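Teaching the arm to put things back

It was January when Linnea Holmgren asked whether I'd like to spend my afternoons teaching a robot arm to tidy up a lab bench, and I said yes before she'd got to the end of the sentence.
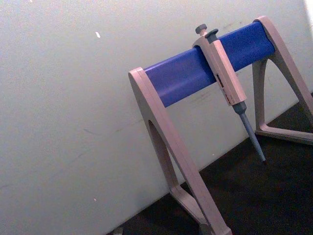
I should say that I'm a bench person by training. I've spent more of my life with a pipette in my hand than I'd care to add up, and until this winter my whole experience of robotics was a vacuum cleaner that got stuck under my mother's sideboard. So when Linnea sat me down at the controls (two handles, one for moving the arm and one for opening and closing the fingers, plus a foot pedal for starting and stopping a recording) I felt very much like somebody's aunt at a video arcade.

The task sounds like nothing. Take the pipette off its stand, hold it upright, bring it back, hang it up again. I do this dozens of times a morning while thinking about lunch. Try doing it through a pair of handles, though, and you find out how much your fingers have been quietly getting on with without you! The lifting off is easy enough. Hanging it back is where all the trouble is, as the finger hook has to come in above the bar and then settle down over it, and if you arrive a whisker too low you simply push the stand along the bench. I pushed the stand along the bench a great deal. Ksawery Sowa, whose desk is just behind the rig, took to lifting his tea whenever I sat down.

My first afternoon I managed 6 recordings that were worth keeping. I was rather proud of them until Emilian Nedelcu watched them back with me and asked, very kindly, why I stopped for so long before every grasp. I hadn't noticed. I was looking, I suppose – checking the fingers were where I wanted them, having a little think, and then going in. The trouble is that the arm learns the little think along with everything else. We'd had an early go at training on those recordings and a few of Wakana Wada's, and sure enough, the arm came down towards the handle, paused like someone who has forgotten why they came into the kitchen, and stayed there. It never did go in. Emilian had to press the stop button in the end, and I felt as though I'd passed on a family trait.

After that I practised without recording at all, which I'd recommend to anyone starting out. Half an hour of just playing, picking the thing up and putting it back, until I could do it in one slow movement. Slow is fine, by the way. Slow and steady trains much better than quick and jerky, at least on our setup, and Wakana's demonstrations (she learned on the old Iker controls, which were apparently dreadful) are so smooth they're almost dull to watch. Mine have got better. They're still recognisably mine, Wakana says, because I come in from the left a bit, the way I would at my own bench.

We also tried it by hand, with the arm switched to its soft mode so that you can take hold of it and walk it through the motion yourself. I loved this. You can feel when the hook touches, which you can't through the handles, and I got it right nearly every time. But your own arm ends up in all the camera views, and Eskil Westerberg was worried about the model learning to wait for a sleeve to appear. We kept 12 of those to compare and went back to the handles for the rest.

The other thing I've had to learn is to make mistakes on purpose, or rather to start from them. If every recording begins with the arm nicely lined up, it has no idea what to do when it isn't. So now I begin some of them too far over, or too high, or with the stand turned a little, and then sort it out calmly. It goes against everything in me to start a job badly, but those recordings made more difference than anything else we tried. The latest version missed the bar on its first go, backed off, came up a little and hung the pipette properly. I clapped. Ksawery clapped too, though I think that was mostly for his tea.

Next we're moving on to the tip box, which has a lid, and I've already had two tries at the lid and don't want to talk about it yet. Linnea would like three of us recording by then so that the arm doesn't pick up any one person's habits, and Emilian has agreed to take a turn. I've told him to practise first.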